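Why Does a Desk Have a Hole in It?
Korum Children's Learning Pages: Things in a Room

Look at the top of an office desk and you may find a small round hole with a rim. The hole is called a cable grommet. The word "grommet" means a ring that goes around the edge of an opening.

Many things that people use at a desk need electricity. A lamp has a cord. So does a computer screen. If every cord hung over the front of the desk, a person could catch a foot on one and pull the lamp to the floor. The grommet lets the cords pass straight down through the desk and out of the way.

The rim has work to do as well. When a hole is cut in a board, the edge is rough. A rough edge can scrape the soft cover of a cord. The rim gives the cord a smooth place to rest.
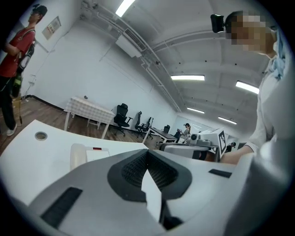 One reader from Uvitz wrote to ask whether the hole could be used for pencils, as the desk at home had no cup. The pencils would drop through to the floor. A cup is the better choice.

Grommets come in several sizes. At the Stakemum furniture workshop, the usual hole is 50 millimeters wide. A larger one measures 100 millimeters and has room for big plugs. Some have a cap that can be turned until only a small gap is left.

Things to Do

Ask an adult to help you find a desk with a grommet. Follow one cord with your eyes from the top of the desk to the wall. Do not pull on the cord or put your fingers near the outlet.

Draw the desk from the side and show the path of the cord in red.

Words to Know

Cord: a covered wire that carries electricity.
Rim: the outer edge of something round.
Outlet: the place in a wall where a plug goes in.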